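Section 4: Running the hand-held gripper station on an open day

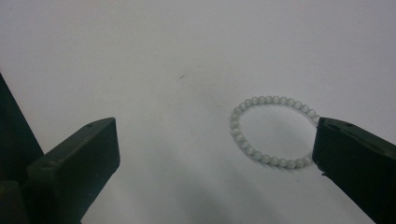 Most people who read this section have been given a table, a gripper and a start time, and have been told that the demonstration runs itself. It does not. I have written these steps after the open days at Pruvholm and Clutby, and they assume that something will go wrong while a visitor is watching. If you want the optimistic version, the Skenmont brochure has one.

The station is a hand-held gripper used on small household objects. A person holds the tool and works the jaws. The recording goes into a pool that is later used to teach a robot arm the same kind of job. Visitors will assume the tool is a robot. Correct them early, before they have been impressed by the wrong thing.

Duygu Güler keeps the master copy of this guide. Send changes to her and leave the shared folder alone.

4.1 Before the doors open

1. Set the table where visitors can stand on three sides. Keep the fourth side for the operator. At Pruvholm the table was against a wall and only the front row saw anything.

2. Lay down the white matte work surface. Do not use the glossy one from the older kit, even if it is closer to hand. It throws reflections into the camera, and the recordings from it were thrown out.

3. Wipe the surface with a dry cloth. Look at it again under the hall lights. A small speck does no harm to the recording, but visitors like to point at it.

4. Check the lighting. You want soft, even light with no hard edges in the shadows. The jaws will cast some shadow on the surface whatever you do. Leave that alone. Khrystyna Ivanyshyn spent most of a set-up at Clutby moving lamps to get rid of it and ended up with two shadows.

5. Open and close the jaws slowly several times. They should travel evenly and stop without a knock. If one side lags, go to section 6.

6. Check that the jaw fastenings are tight. Use the driver in the lid of the case. Finger pressure is no test.

7. Start a trial recording, pick up any object, put it down, stop. Play the recording back all the way through. A file name on the screen does not prove there is anything in the file.

Caution: Keep fingers out from between the jaws during the closing check. The force is low, but a pinch is still a pinch, and the first aid desk will want a form.

4.2 Choosing the objects

The sales advice is to bring things that look difficult. My advice is to bring things you have already picked up many times with this tool, and one that you have not. Tell visitors which is which.

A bracelet of small white beads is a good choice for the harder one. It lies flat, it changes shape when pushed, and everyone in the room knows what it should look like when it is held properly. It also tests the camera in a dull but useful way, as white beads on a white surface give it very little to work with except highlights and thin shadows. People who have sat through demonstrations with bright foam blocks will notice the difference.

Note: Bring a spare bracelet. Elastic cord wears, and a broken one will send beads all over the floor. Sweep up before you let anyone walk through.

Do not borrow jewelry from visitors. Cengiz Gezer was offered a watch at Clutby and had the sense to say no.

4.3 The bracelet pick-up, with visitors present

1. Place the bracelet on the surface as a closed loop, lying flat. A slightly squashed oval is fine. Do not arrange it into a perfect circle. You are not going to find it that way in anyone's bedroom drawer.

2. Say what you are going to try. Keep it to a sentence.

3. Start the recording.

4. Bring the tool in with the jaws wide open, one on each side of the loop. The bracelet does not have to be in the middle. It can be much nearer one jaw than the other when you begin.

5. Bring the near jaw up beside the end of the loop, as close as you can without pushing the beads. Pause here. It gives the people at the back time to see, and it gives you time to notice if you are too high.

6. Check the height of the tips. They should be just clear of the surface. Too high and they will ride over the beads. Too low and they will scrape, and the scrape can be heard on the recording.

7. Close slowly. The far jaw will reach its end of the loop later, and the loop will start to fold. Let it fold.

8. When both jaws have beads between them, hold for a moment, then lift straight up.

9. Lower, open, back away, stop the recording.

Note: Closing along the long axis, as above, folds the loop. Turning the tool and closing across the short side holds fewer beads but keeps the shape better. Both are acceptable. Write down which one you used. The people who sort the recordings cannot always tell.

Caution: Never lift with a single bead pinched in the tips. It may hold long enough to get applause and then let go over the edge of the table.

4.4 If the pick-up fails

Leave the recording running. Failed attempts are kept and marked as failed. Do not restart quietly and hope the visitors were looking at the refreshments.

If the bracelet slides ahead of the jaw: you came in too fast or too low. Open, back off, start again from step 4 of 4.3.

If the beads climb up one jaw face: stop closing. Open a little and let them drop.

If the bracelet hangs from one side and swings: lower it at once. Do not try to rescue it in the air.

If the jaws close on nothing: say so. At Pruvholm an operator said the tool was "calibrating," which was untrue, and a visitor from the technical college asked what it was calibrating against. There was no answer to that and there should not have been.

After 3 failures in a row, change the object. More attempts teach the visitors nothing except patience.

4.5 What you may and may not claim

This is the part that gets skipped, so Snežana Kos has asked that operators initial it on the sheet.

You may say that a person is holding the tool and making every decision. You may say that the recordings are meant to help a machine learn similar movements. You may say that you do not know how well this will work on a bracelet.

You may not say that the robot "understands" jewelry. You may not say that it will be tidying homes in a few years. You may not quote a success rate unless you have the test sheet in your hand and can say which objects were on it, who set them out and how many attempts were dropped before the counting began. I have asked for that last figure at two demonstrations given by other groups and have not had it yet.

The display panel supplied by Skenmont mentions 200 household tasks. I could not get a list. Until there is one, turn the panel to face the wall or leave it in the van.

Visitors sometimes bring up old factory arms and ask why this is taking so long. One man at Clutby had a clipping from 1964 promising a mechanical housekeeper. It is a fair question. Tell him that a factory arm is handed the same part in the same place all day, and a bracelet is never in the same place or the same shape twice. Do not promise him a date. He has been promised one before.

4.6 Letting visitors hold the tool

1. Ask the visitor to take off loose bracelets, scarves and lanyards.

2. Stand beside them, on the side away from the trigger hand.

3. Let them close the jaws on air first.

4. Start them with the soft cube from the Pryor kit. Move on to the beads only if they ask.

5. Mark every visitor recording as "guest" before you start it. Marking them later does not get done.

6. Take the tool back with the jaws open.

Note: Children tend to do well at this and adults tend to talk. Neither one is evidence about the tool, whatever the newsletter prints.

Caution: The tool is heavier at the front than it looks. Keep a hand under it until the visitor has a proper grip. The replacement jaws have to be ordered, and they come slowly.

4.7 Closing down

1. Stop the last recording and check that it has saved.

2. Copy everything to the second drive before packing the first. 2 copies, in 2 different bags.

3. Fill in the log: objects used, attempts, failures, anything you moved or tightened. "All went well" is not a log entry.

4. Wipe the jaw faces. Dust and hand cream both make a difference to how beads slip.

5. Put the tool in the case with the jaws slightly open. Do not force the lid.

6. Count the objects back in against the card.

7. Take the surface off the table last and carry it flat. A fold leaves a line that never comes out, and the line shows in every recording afterward.

Changes to this section

18th May: steps 4 and 5 in 4.3 separated at the request of Zübeyde Yalçınkaya, who found that new operators were positioning and closing in one movement. Paragraph on success rates made longer. Advice on the glossy surface made shorter and firmer.

Still open: whether to show the pick-up across the short side as the standard method. Khrystyna prefers it. I think it looks tidier and works no better, and neither of us has enough attempts logged to settle it. The next open day at Pruvholm is in September, and operators there are asked to use both methods and keep the failures.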